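Betreff: Re: [wasserhaerte] Kalk nach Umstellung auf Werk Udville

Hallo in die Runde,

am 13. März 2008 kam über die Liste:

> Seit der Umstellung auf das Wasser aus Udville habe ich deutlich mehr
> Ränder an den Armaturen. Lohnt sich eine Enthärtungsanlage? Das Angebot
> von Honkanen liegt bei 2.000 Euro, ohne Einbau. Und stimmt es, dass man
> danach kein Leitungswasser mehr trinken soll?

Zur letzten Frage: Nein, das stimmt so nicht. Beim Ionentausch wird Calcium gegen Natrium getauscht. Der Natriumgehalt steigt, bleibt bei richtiger Einstellung aber unter dem Grenzwert. Wer natriumarm essen muss, sollte vorher beim Arzt nachfragen.

Wir haben in Clovden seit August eine kleine Anlage von Skider im Keller. Eingestellt ist sie auf 10 Grad dH Restwärme, Entschuldigung, Resthärte natürlich. Der Gartenhahn hängt davor und bekommt weiter hartes Wasser.

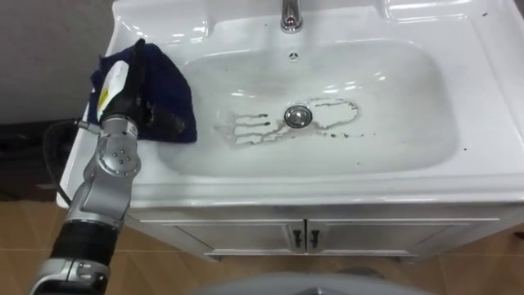 Was im Angebot gern fehlt: Salz, Wartung und das Spülwasser beim Regenerieren. Für die Wartung haben wir 100 Euro bezahlt, der Einbau kam auf 424 Euro, weil ein Stück Leitung erneuert werden musste. Fragt vorher, ob ein Filter am Hauseingang vorhanden ist und ob der Abfluss im Keller reicht.

Ganz ohne Putzen geht es auch mit weichem Wasser nicht. Gegen Kalkränder nehme ich Zitronensäure, kalt angesetzt. Essig lasse ich an Armaturen weg, wegen der Dichtungen.

Hat jemand schon die Analysewerte vom neuen Werk? Auf der Rechnung stand bei uns nur der Härtebereich.

Gruß aus Clovden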